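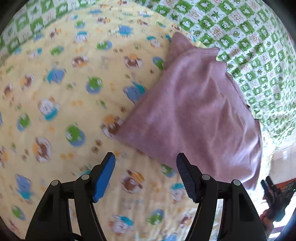

**Memoria del proyecto de asignatura — Automatización de tareas domésticas**
Autoras: Ailbhe Ní Chonaill y Mehwish Kakakhel
Entrega: martes, 23 de noviembre de 2021

## 1. Planteamiento

La pregunta que nos dieron en julio era si una máquina puede hacer ya las tareas de una casa corriente. Nos pareció demasiado amplia y la redujimos a una: doblar una toalla sobre una cama y dejarla donde toca. La elegimos porque cualquier persona la hace sin mirar y porque aparece en casi todos los vídeos promocionales que encontramos.

Partíamos de una posición escéptica y conviene decirlo desde el principio. Las dos hemos trabajado en verano en lavandería de hotel, y ninguna reconocía su trabajo en esos vídeos: mesa blanca, una sola prenda, luz uniforme, y un corte de montaje justo cuando la tela se engancha.

## 2. Qué hemos medido

Trabajamos con 765 intentos grabados con pinzas manuales, de los que separamos 100 para la evaluación. El resto sirvió para entrenar el modelo. Ejecutamos la evaluación en el brazo del laboratorio Clevevby, con el programa de control Clollov en la versión que mantiene el departamento.

Un intento cuenta como válido si se cumplen estas condiciones:

- la toalla queda doblada por la mitad, con los bordes casi alineados;
- no arrastra la sábana ni la manta;
- nadie toca nada durante la ejecución.

La segunda condición nos costó una discusión con el tutor, que la consideraba excesiva. La mantuvimos. Si el brazo dobla la toalla y deshace la cama, alguien tiene que volver a hacer la cama.

## 3. El problema de la tela

Un objeto rígido tiene una posición y una orientación. Una toalla de rizo tiene pliegues, y cada pliegue cambia lo que se puede agarrar. Una esquina levantada es fácil para la pinza; la misma esquina aplastada contra el colchón obliga a meter un dedo por debajo, y ahí el brazo suele coger también la sábana.

A esto se suma el fondo. Las telas infantiles, con dibujos de animales y cuadros de colores, son habituales en una casa y casi no aparecen en las demostraciones. En nuestras pruebas el modelo confundió varias veces el borde de un dibujo con el borde de la prenda. Sobre tela lisa ese fallo no apareció, aunque sí todos los demás.

Las personas que manejaban las pinzas resolvían estas situaciones con las dos manos: una sujeta, la otra tira. También corregían a mitad de movimiento sin darse cuenta. Al revisar las grabaciones nos costó decidir dónde empezaba un pliegue y dónde terminaba la corrección del anterior, y sospechamos que esa duda nuestra pasó a las etiquetas.

## 4. Resultados

De los 100 intentos de evaluación, el brazo completó 4 según nuestro criterio. Todos empezaban con una esquina separada de la cama.

Los fallos más frecuentes fueron el agarre de dos capas de tela y la pinza que se cierra en el aire. Hubo también un fallo que nos desconcertó: el brazo soltaba la toalla a medio camino y seguía el recorrido completo como si la llevara. Para el programa, esa ejecución había terminado bien.

## 5. Sobre el coste

El presupuesto del montaje ascendió a 3395 euros, sin contar el brazo, que es del laboratorio. Pedimos a la empresa Chareonsuk, que comercializa una dobladora para lavanderías, datos de rendimiento con ropa mezclada. Nos enviaron un folleto con sábanas blancas.

Kitton, la residencia que nos cedió la ropa de cama, nos preguntó cuándo podría usar el sistema. Le contestamos que de momento no — y que tampoco se lo recomendaríamos con el doble de presupuesto.

## 6. Limitaciones

Solo probamos un brazo, así que no podemos decir gran cosa sobre máquinas de dos brazos, que quizá sujeten mejor la tela. La muestra de evaluación es pequeña. Además, el criterio de «bordes casi alineados» lo aplicamos a ojo, y en algunos casos Ailbhe fue más generosa que Mehwish; en caso de desacuerdo lo dimos por no válido.

Tampoco medimos el tiempo de recolocar la toalla entre una prueba y otra. Lo hacíamos nosotras, y habría que sumarlo en cualquier comparación con una persona. Queda pendiente repetir la evaluación con toallas más pequeñas y una colcha lisa.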